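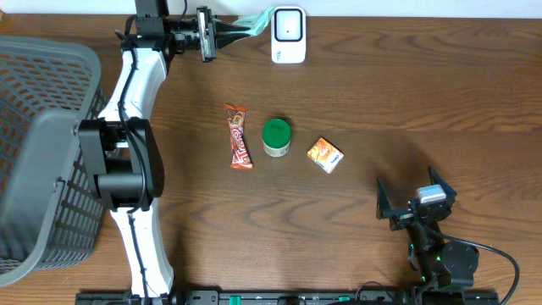
Cesto cinzento à esquerda, tampo de madeira como superfície de triagem.

# Triagem de uma mesa com um só cesto

Este procedimento aplica-se a mesas de trabalho com tampo de madeira onde se acumulam peças pequenas. Requer um cesto de plástico com aberturas laterais e um pano seco.

## Preparação

1. Coloque o cesto num dos lados do tampo, do lado da mão que menos usa. O centro fica reservado à triagem.
2. Desligue da tomada os aparelhos pequenos e encoste-os ao fundo, junto à parede. Na fotografia, o aparelho branco de painel preto brilhante está nessa zona.
3. Junte os restantes objetos num único grupo, a meio da mesa.

## Triagem

1. Comece pelos artigos moles ou amarrotados, como o verde-claro da fotografia. Ocupam volume e tapam o que está por baixo.
2. Sacuda os panos sobre o tampo antes de os pôr no cesto. Os sacos de plástico vão dobrados em quatro.
3. Passe aos objetos rígidos, dos maiores para os menores.
4. Peças mais estreitas do que as aberturas do cesto vão para uma caixa fechada. Na Morais usamos a referência 2591, de 700 ml – cabe deitada no fundo.

## Limpeza do tampo

Passe o pano no sentido do veio. Em madeira encerada não aplique detergente; em madeira envernizada, dilua 2 ml de sabão neutro em 100 ml de água e seque de imediato.

## Notas

- Não encha o cesto acima do rebordo.
- Os aparelhos voltam ao lugar só depois de o tampo secar.

Revisto por Garba Nwosu, 6 de janeiro de 2018.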